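How to Tidy Up Your Page Titles Before You Worry About Anything Else

3 min read

I put off sorting out the titles on my own little site for years, and I do wish I hadn't, as it's a lovely gentle job for an afternoon with a pot of tea.

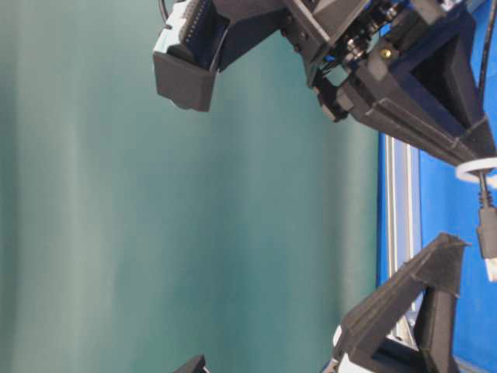 Step 1: Make a list of every page

Open a spreadsheet and paste in each address with its title next to it. I used Jullano for this (the free version stops at 2,000 pages, plenty for most of us). My list came to 407, and 19 of those were simply called "Home"!

Step 2: Find the twins

Sort the title column from A to Z and any repeats will sit together. Give each one a title that says what a visitor will find there, in the words they'd use themselves.

Step 3: Put the useful words first

Search results often chop off long titles, so "Mending a garden hose | Clalomness" does better than the other way round. Read each one aloud, and if you run out of breath, trim it.

Step 4: Save, then leave it be

Ask for your busiest pages to be crawled again, and try not to peek for 3 weeks or so – I know, I'm dreadful at it too. Keep the old titles in a spare column in case you want one back.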